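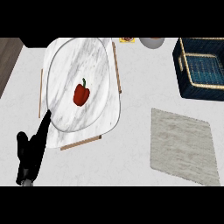

January 16, 2023
By Beathag Chisholm

The long-fingered gripper had 103 tries left when Arash went home. Mayu stayed. She had told him she would stay until the count ran out, and she had brought soup.

The job was simple to write down. Pick up the pepper from the marble tray, carry it over to the basket, let go. Two grippers, 200 tries each, same arm, same kitchen. The kitchen was not a real one. It lived on a computer under her desk at Drorenley, and every try began with the pepper put back on the tray, turned a little from where it was before.

The short gripper had finished in September. It dropped the pepper often, and when it did the pepper rolled off across the counter and the try was over. Mayu had written up those numbers and sent them to Mr. Ferrand, who wrote back one word, "Noted."

She ate the soup and watched the black finger come in from the left. It came in low. It touched the tray, stopped, and went on.

At try 150 she called Vanderleia, who had built the controller and then left for Nisano.

"It touches the tray first," Mayu said. "Nearly every time."

"Does it get the pepper?"

"Mostly."

"Then what's wrong with it?"

"I didn't ask it to touch the tray. Did you?"

Vanderleia was quiet. There was a television on behind her. "No," she said. "The short one never did that?"

"It couldn't have reached."

"My grandfather did that," Vanderleia said. "When his eyes went. He'd put his hand on the edge of the table and then go find his cup."

Mayu wrote that on the back of the soup lid and then thought it was a silly thing to have written. She asked about the baby. They talked for a while about the rent.

The computer stopped on try 397, counting both grippers, with three to go. The disk was full. She deleted some old pictures of a door handle, started it again, and stood with her coat on while it did the last ones.

In the report she put down the drops and the times for each gripper. Under "Other remarks" she typed: The long one touches the tray before it reaches. She looked at it, left it in, and sent the file to Mr. Ferrand.

His answer was there in the morning. It said, "Which edge?"

Get new stories by email twice a month. Enter your address to subscribe.

This site uses cookies. By continuing to read you accept our cookie policy.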